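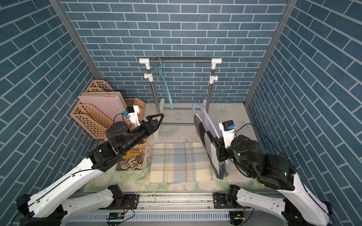 **Rizwan Herath**

El laboratorio cerraba a las siete, pero Fengying Dai dejaba la persiana a media altura y seguía revelando hasta que se le acababa el químico o la paciencia. Aquella tarde llegué con un solo carrete. Era de mi padre. Lo había encontrado en el bolsillo de un abrigo que nadie se ponía desde hacía años, dentro de un bote de plástico con la tapa pegada con esparadrapo.

–¿Qué película es? –preguntó.

–Flamutach. Pone 50.

Fengying le dio la vuelta al chasis bajo la lámpara. Flamutach había dejado de fabricarse antes de que ella abriera el local. Dijo que tenía la ficha de revelado en alguna parte y se fue a la trastienda. Volvió con una carpeta de anillas y una taza de té que no era para mí.

–Para esta hay que probar primero con un trozo. ¿Tienes otra?

No tenía otra.

–Entonces no probamos.

Me senté en el banco. En la pared había una lista de precios escrita a mano y un calendario abierto por marzo, aunque estábamos en verano. Jirayu Nuchit, que trabajaba con ella por las tardes, cortaba negativos de seis en seis y los metía en fundas. Me preguntó si mi padre había sido fotógrafo. Le dije que no. Había conducido un camión de reparto entre Trerisura y la costa, y llevaba una cámara en la guantera – una Vatavow pequeña, con la correa rota – que vendimos cuando enfermó. La compró un tal Shengli Tian, que pagó lo que pedíamos sin mirarla apenas.

–¿Cuánto pedíais?

–3.000.

Jirayu asintió. No supe si le parecía mucho o poco.

Fengying apagó la luz del cuarto y cerró la puerta. Se oyó el agua, luego el temporizador, luego otra vez el agua. Yo había pensado mucho en lo que podía haber en el carrete. Mi madre creía que saldría la casa de Ye, la primera, la que tenía el pozo. Mi hermana decía que estaría ella de niña, porque de ella no había ninguna foto antes de los cuatro años y eso no podía ser. Yo no había dicho nada, pero esperaba verlo a él en el espejo retrovisor, con el brazo fuera de la ventanilla.

Fengying salió con la tira chorreando y la colgó de una pinza. La miró de arriba abajo sin tocarla.

–Hay velo –dijo–. La mitad se ha perdido por la humedad.

–¿Y la otra mitad?

Me hizo sitio. En el negativo, al principio, no entendí nada. Había un rectángulo claro, y en el siguiente fotograma otro, y en el siguiente otro más. Fengying me dio la lupa. Eran carreteras. Todas estaban hechas desde la cabina, con el borde del parabrisas abajo y el asfalto delante. En una había un puente. En otra, un hombre de espaldas al lado de un poste, demasiado lejos para saber quién era.

–Faraji –dije.

–¿Quién?

–Faraji Rashidi. Iba con él algunos inviernos. Se ponía siempre así, con las manos atrás.

No estaba seguro. Fengying esperó un momento y luego pasó el paño por el canto de la mesa.

–Vuelve mañana, cuando esté seca. Te hago una hoja de contactos y eliges.

Le pregunté qué le debía. Buscó en la carpeta, sumó en el reverso de un sobre y me enseñó la cifra, 1.615, con la copia incluida. Pagué y guardé el bote vacío en el bolsillo.

En la calle llamé a mi madre. Me preguntó si había salido la casa. Le dije que había salido la carretera, que se veía un puente y que quizá ella supiera cuál.

–Si es de hierro, es el de antes de Ye –dijo–. ¿Es de hierro?

Le dije que mañana se lo miraba.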